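The Slow Road to Culleldale

I've been meaning to write about moving house for ages, and then Wednesday, January 5, 2022 rolled around and I was sitting on the kitchen floor in Culleldale, eating toast off a saucepan lid.

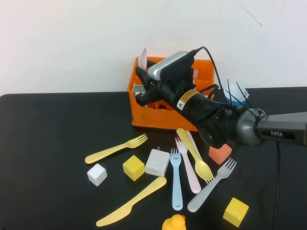
What I kept, what I didn't

We'd come from a two-bedroom flat in Postivico, and I swear it had been breeding jumpers! I gave myself 20 minutes a cupboard (hopeless, I got stuck on old birthday cards) and still filled the ute twice for the op shop.

Getting to know the neighbours

The town has 2,519 people, one bakery and a servo that does a surprisingly good curry pie. By September I'd been told off in my favourite queue for not knowing which day the bread comes in. It's Tuesday, if you're ever passing.

Would I do it again? Ask me when I've found the good scissors. There are still five boxes in the hallway, and one of them just says "bits" in my own handwriting.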